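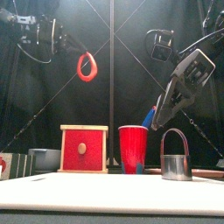 When the two-armed stations arrived at Ondstead's returns room in June, the shift supervisor was told they would take over the sorting of small household goods. Most of it is now theirs, but the room still needs people.

"I used to handle things for eight hours," she says. "Now I watch, I fix and I decide. My hands are better. My eyes are more tired."

The room dealt with 2,074 items in its first full month with the new system, known to staff as Catia. Of those, 121 were passed back to a person. Bowls and boxes rarely cause trouble, she says. Rings and anything shiny can.
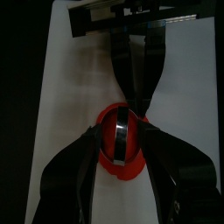 Grippers from both sides of the table close in on a red item.

Two people moved to the Jolonmont site when the rota changed. The other six stayed and were trained to reset the arms and check the grips. "I'd have liked us to be asked earlier," she says. "We heard about it when the tables were delivered."

Pay went up slightly – the new grade was agreed with Rampersad, which runs the room – and the early start has gone. She now begins at nine.

Would she go back to the old way? "For the company, maybe. We talked more. But I wouldn't want the lifting again." Her next request is for a second chair by the screens.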